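The Sakstead Dryer Rack, After 30 Washes

I own more towels than I have places to put them, and for most of my adult life the overflow has lived on the backs of chairs. My sister-in-law, Agata Gatti, calls this the Mediterranean system. She is from Ohio. When the last chair in the house that could still be sat on went under a bath sheet, I gave in and bought the Sakstead folding drying rack, the tall one with the wings.

It arrived in a flat box with a picture of a meadow on the lid. No meadow was involved in my testing. I have a second-floor apartment with a bathroom fan that sounds like a hedge trimmer and a hallway that gets sun for part of the morning, and that's where the rack has lived for 30 loads of laundry, most of them towels and the rest of them the shirts I wear to look like a person who has his towels under control.

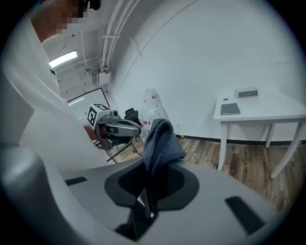 Setup took me eight minutes, which the leaflet would consider slow. You unfold the legs, you pull up the two wings, and then you hunt for the little locking tabs that keep the wings from coming down on your wrists. The tabs are gray on a gray frame. I found the second one by having the wing come down on my wrist. Once locked, though, the thing is solid. I have leaned on it while putting on a shoe and lived.

The rails are spaced wide enough that two towels hung next to each other don't touch, and this is the best reason to buy it. My old rack, a Testa I'd had since college, packed its rails so tight that everything dried into one large, stiff, sour sheet. On the Sakstead a medium-weight bath towel hung up after dinner is ready by breakfast. A thick one needs until lunch, and a thick one in a rainy week needs a prayer. Shirts on hangers can go on the end bars, four to a side, and they come off with fewer creases than I deserve.

Now for the complaints. The feet are hard plastic and they skate. On carpet you won't notice, but on my hallway floor the whole rack will drift a few inches toward the stairs each time you pull something off it, like a dog that wants to go out. I bought stick-on felt pads, which made it worse, and then rubber ones, which fixed it. For a rack at this price the rubber ones should be in the box.

The lowest rail is also a puzzle. It sits so near the floor that a hand towel will clear it and nothing else will. I've been using it for socks. Remo Gentile, who lives downstairs and has the same rack, took his off with a wrench and says he's never been happier, but Remo says that about most things he does with a wrench.
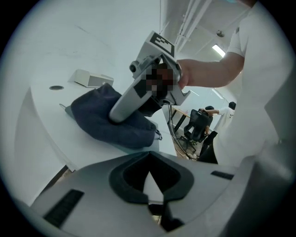

Dark towels were the part I cared about most, and they're where a lot of racks let you down. The Dumusov I tried last year had metal rails with a coating that flaked, and it left pale dotted lines across anything darker than oatmeal. I found out the usual way, in front of guests. So for this review I washed my darkest things over and over and checked them for marks under the kitchen light. Navy is the cruelest color for it, worse than black, and it's worse still when the fabric is left bunched up and folded over on a table, where every fold can hide a streak until you shake it out. So far the Sakstead has left no lines at all, on navy or anything else. I'll believe it for good when it's been a year.

Folded, it goes flat enough to slide behind a door, as promised. Unfolded, it takes up the hallway and you have to turn sideways to reach the bedroom. There's a smaller model without the wings. I thought about it in the store and went for the big one, as I do with pizza, and with about the same regrets.

The Meletti wall rack is the other one people ask me about. It's handsome and holds less than half as much, and it wants four screws in a wall that my landlord feels strongly about. If you own your walls and wash like a tidy person, get that. If you have teenagers, or a pool, or simply a weakness for white sales, get the Sakstead and a set of rubber feet.

Mine cost $70 and the feet were extra. The chairs are free again, apart from the one by the window, which has a coat on it.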